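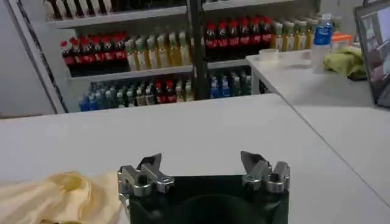
How to teach the cloth pick - Nolldale Robotics Club, session 12

The aim of this session is to have the arm pick up a cloth from the table and put it down in a marked square. Work in pairs. One person moves the arm, the other keeps a hand near the stop button.

Before you start

Open the project called Lodley on the club laptop and load the file cloth_pick. Check that the speed is set to 37 per cent. Milovan Dimitriou set the limits for the table height, so leave those as they are.

Steps

1. Drop the cloth from a little above the table. Do not fold it first.
2. Open the gripper fully and save this as point one.
3. Move the arm until the cloth is between the two fingers, then lower it slowly. Stop when the tips just touch the cloth. Save point two.
4. Close the gripper and wait two seconds.
5. Lift straight up and save point three.
6. Move over the square, lower, open. Save point four.
7. Run the whole list once at low speed.

If the cloth slips

Go back to point two and lower the arm by one small step. If it still slips, aim for a raised fold - flat parts are hard to grip.

When you finish, write your number of good picks on the sheet and park the arm. Narayanan Shetty has the key to Room 141. Next time, in December, we use the same file with cups.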